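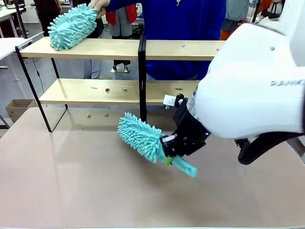 Jarrah Hollis wrote to the Household Advice Desk to say that dusting had become the most frequent chore in the home and the least satisfying, with a gray film back on the shelves by the following afternoon. The letter asked whether the fault lay with the cloth, the polish or the order of work. In most homes all three play a part, and the guidance below has been revised accordingly.

Where household dust comes from

Dust indoors is a mixture of textile fibers, skin flakes, soil carried in on shoes, pollen and fine particles from cooking. The proportions differ from house to house. A home with wool rugs and a busy front door will collect a heavier, fibrous dust, while an apartment on an upper floor may see mainly a fine powder on dark surfaces. Readers who find the same shelf dusty again within a day should look first at what is near it. Open closets, beds, heating vents and unlined curtains are frequent sources.

Order of work

Begin at the highest point in the room and finish at the floor. Light fittings, the tops of door frames and curtain rods come first, followed by shelves, tabletops, chair rails and baseboards. Allow the room to settle for a short time before vacuuming. Windows should be closed during dusting and opened afterward. Ceiling fans must be switched off at the wall and fully stopped. An old pillowcase drawn over each blade and pulled back slowly will keep most of the dust inside the fabric.

Choosing a duster

Microfiber and chenille heads hold fine dust well and may be used dry on sealed wood, painted metal, glass and most plastics. Feather dusters are suitable for picture frames and light ornaments but tend to move dust from one place to another when used briskly. Lambswool is a good choice for blinds and high corners. Cotton cloths cut from worn T-shirts are entirely adequate for baseboards and window sills, provided that seams and buttons are removed.

A duster should be drawn across the surface in one direction with light pressure, then turned to a clean side. Flicking should be avoided. On open shelving, lift objects off the board and set them on a towel; reaching between them leaves rings of dust that harden over time, particularly in kitchens.

Shelves and open units

Wood boards should be dusted along the grain. Where a stain remains, use a cloth wrung out in plain warm water and dry the board at once with a second cloth. Metal uprights and brackets need only a dry wipe, with attention to the joint where the board rests on the support. Lower shelves gather more grit than upper ones and should be checked for sand or soil before any rubbing, as grit will scratch a finish.

Books are best dusted with the volume held firmly closed. Brush along the top edge, away from the spine. Shelves holding books should be emptied 4 times a year, and the boards left to dry completely before the books are returned.

Polishes and sprays

Spray polish is seldom needed for weekly care. Repeated use leaves a tacky layer to which new dust adheres, and this was the probable cause of the difficulty described in the letter. To remove a build-up, mix a few drops of mild dish liquid into a bowl of warm water, wipe a small hidden area first, and proceed only if the finish is unchanged. Rinse with a cloth dampened in clean water and dry well. Waxed, oiled and antique furniture should be left out of this treatment.

Never spray any product directly onto electrical equipment. Switch off and unplug lamps and televisions before dusting them, and use a dry cloth.

Care of dusters and cloths

Shake washable heads outdoors after each use. Remove the head from its handle if the design allows and wash it in warm water with a small amount of detergent. Fabric softener should be omitted, as it coats the fibers and reduces their ability to hold dust. Microfiber should be washed apart from cotton towels, which shed lint. Air drying is recommended. A head that remains matted after washing may be kept for the garage or the workshop.

Store handled dusters hanging, or upright in a jar with the head at the top. A head stored flat under other items will lose its shape.

A suggested schedule

Weekly: open shelves, tabletops, television stands and bedside tables.

Monthly: lampshades, blinds, door frames, the top of the refrigerator and the backs of chairs.

Each April and again in the fall: curtain rods, ceiling fans, the space behind large furniture, and the tops of wardrobes and kitchen cabinets.

Households with pets or with members who have allergies may prefer to work in shorter and more frequent sessions. A damp cloth raises less dust than a dry one and is the better method on hard, sealed surfaces where a sensitive person is present.

Further letters on the care of shelving, blinds and upholstered furniture may be addressed to the Household Advice Desk. Correspondents are asked to state the type of surface, its finish if known, and any product already applied. Replies are normally sent within 8 working days.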